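Laiba Abbasi
12/18/21

Well, friends, the last planting morning of the year at Torkcombe Creek is done and I have a cup of tea and two very sore knees, so settle in, it's going to be a long thread. (1/14) 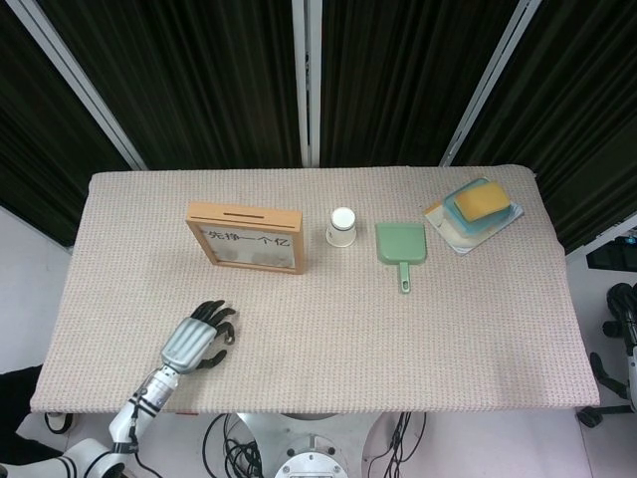 For anyone new, we look after the stretch of bank between the footbridge and the old Lumcombe pumping shed. It used to be willow from one end to the other, and the willows came out over two winters, which left us with a lot of bare mud and some grumpy neighbours. (2/14)

I understood the grumpiness! People had picnicked under those trees for years. But willow roots had grown right across the channel in places, and every decent rain sent the water sideways into the bank and took another bite out of it. (3/14)

So, today. We put in 46 trays of sedges and rushes along the toe of the bank, mostly tall sedge, with some common rush in the boggy corner where the stormwater pipe comes in. The trays came from the Lumanlan nursery and they were beautiful plants, roots right down to the bottom of the tube. (4/14)

A word about tubes, as I was asked three times this morning. Please squeeze, tip and catch. Don't pull the plant up by its leaves. If it won't budge, dunk the whole tube in the bucket for a minute and try again. (5/14)

And plant a little deeper than you would at home. The creek comes up fast on that bend and anything sitting proud of the soil will be halfway to Venano by Boxing Day. (6/14)

Svetozár Polák brought his auger again, bless him, and did the whole upper terrace before morning tea. That clay has set like a brick since the start of December and I had been dreading it with a hand trowel. (7/14)

The upper terrace got river bottlebrush and woolly tea-tree, 38 of them, all guarded and staked. If you're walking a dog down there over the holidays, please keep to the mown path. The guards are only cardboard and a happy labrador goes through them like they're not there (I speak as the owner of a happy labrador). (8/14)

Now the bit I was most excited about. Some of you will remember we left that big messy patch of wandering trad near the pumping shed, because there were skinks in it and I didn't want to strip the lot in one go. We've been rolling it back a metre or two at a time and putting down logs and bark as we go. (9/14)

Rolled back another strip today and there were skinks under the logs! Little garden skinks, very cross about being disturbed. We put the lid back on and apologised. I can't tell you it's the logs that did it, I'm no scientist, but I was grinning all the way home. (10/14)

Things that went less well: we lost 17 of the spring lomandras on the steep section. Some were washed out and some just cooked on the north-facing side. I'd like to try jute matting there next time, pinned properly, with a tuckshop's worth of mulch behind it. If you have opinions about matting, my inbox is open and I will read every word. (11/14)

Watering is the next worry. I need six people to take a week each through to the end of January. It's an hour in the early morning, the pump is easy once you've been shown, and there are usually fairy-wrens carrying on in the reeds to keep you company. Gumboots essential. We've had a red-belly sunning himself near the steps, so look before you put your hand anywhere. (12/14)

Gloves, by the way. I have come home with five left ones and a single right. If your right hand has been feeling lonely, they're all washed and will be in the tub by the gate next time, along with a blue hat and somebody's very nice secateurs. (13/14)

Thank you all so much, especially the families who came along for the first time and got stuck into the muddy end without a murmur. Reply here or message me about the watering roster, and have a lovely, restful break. We start again with weeding on the lower bank, usual time, usual gate, and I'll bring the fruitcake that's left. (14/14)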